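Progress report to the Brurnimlow Materials Fund
Project: Cundier water-based laminating adhesive
Prepared by: Isla Tennant, project lead, Costport laboratory
Date: Fri 15 November

Where we are

I'm very happy to be writing this one. When I sent the May report we had a resin that made beautiful films in the lab and turned to cottage cheese in the pump. We now have a grade that pumps, coats and cures on a full-width line, and the bond numbers are holding. The work is on plan except for the migration testing, which is late, and I've set out the reasons under its own heading.

Resin synthesis

We have made 19 batches of the polyurethane dispersion since the last report. The early ones still showed grit after a night in the drum, and we spent longer than we wanted chasing it through the filters. The cause was in the neutralizing step. We were adding the amine too quickly into a prepolymer that was a little too cool, so part of it never dispersed properly and kept growing into soft lumps. Slowing the addition and holding the jacket temperature steady cured it. Particle size is now narrow and, just as pleasing, it stays narrow on storage.

We also changed the polyol. The original polyester gave excellent tack but hydrolyzed in warm storage, and the pH would drift down week by week until the dispersion thickened. The replacement costs slightly more per kilo. We think it pays for itself in shelf life, and our raw materials buyer has a second source for it, so we're no longer tied to a single plant.

One loose end is foam. The defoamer that works best leaves fisheyes on the treated polypropylene, and the one that leaves a clean film is slow to knock foam down in the tray. We are running blends of the two and I expect to settle on a ratio before the next line trial.

Line trials at Treloar

Treloar gave us two days on their pilot coater, with an operator both days, and I can't thank them enough. The first day was mostly setup. Our viscosity was right on paper but the gravure cells weren't emptying, and the coat weight came out low and streaky. We thinned the dispersion slightly with deionized water, opened the doctor blade angle, and by late afternoon we had an even coat across the web.

The second day was a joy. We ran over 2,000 meters of laminate without a stop, polypropylene to metallized polypropylene, at a speed Treloar would be content to sell at. Dryer temperatures were higher than for their solvent system, as expected with water, and there was some curl at the reel edges where the web had dried unevenly. Their engineer suggested shifting more of the air to the first zone. We'll try that next time.

Cleanup deserves a mention. The tray and rollers washed down with warm water and a mild detergent as long as they were done promptly. Leave it over lunch and you need a scraper – we did this once and will not do it again.

Bond strength and aging

Samples from the good reels were cut and pulled green, after overnight cure, and again after a week. Green bond is lower than the solvent control, enough to need care when slitting. By the end of the week the two are level and most strips fail by tearing the film, with the glue line intact. Heat seals across the laminate look sound and we have seen no tunneling at the seal edges.

Humid aging is where the new polyol shows its worth. The old formula softened in the chamber. The new one has lost very little so far, although the test still has several weeks to run and I don't want to claim the result early.

Where the grade would be used

Our first market is dry food and confectionery packs. These are short-life products with modest barrier needs, and converters in this area are keen to get solvent off their floors. We are not yet proposing it for hot-fill or retort, and it would need a different crosslinker before we did.

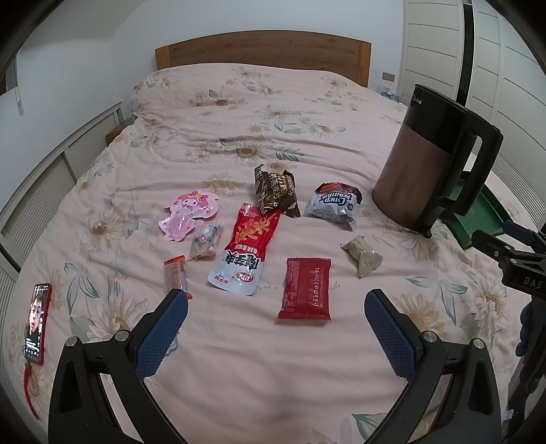 Assorted snack packages on a double bed with a sunflower-print duvet.

Migration testing

The outside laboratory had an instrument down for much of the fall and our samples sat in the queue. They have now been extracted and the first simulant is being analyzed. We used the waiting time to tighten our own screening for residual amine, and all recent batches are under our internal limit. No extra cost has been charged to the grant.

Spending

Spending is slightly under budget overall. Raw materials ran over, mainly the new polyol bought in small lots at small-lot prices. Travel and outside testing ran under. I would like to move the unspent travel money into materials and will send the short form for that separately.

Next period

Fix the defoamer ratio and freeze the recipe.
Return to Treloar for a longer run with the changed dryer settings.
Complete humid aging and report the full curve.
Receive and review the migration results.
Draft the technical data sheet and the handling notes for converters.
Start a small study on freeze-thaw, as two of the converters we've talked to keep drums in unheated sheds.

Strips from both reels are bagged and labeled at Costport if anyone from the Fund would like to come and pull a few. The tensile tester is free most afternoons.

Isla Tennant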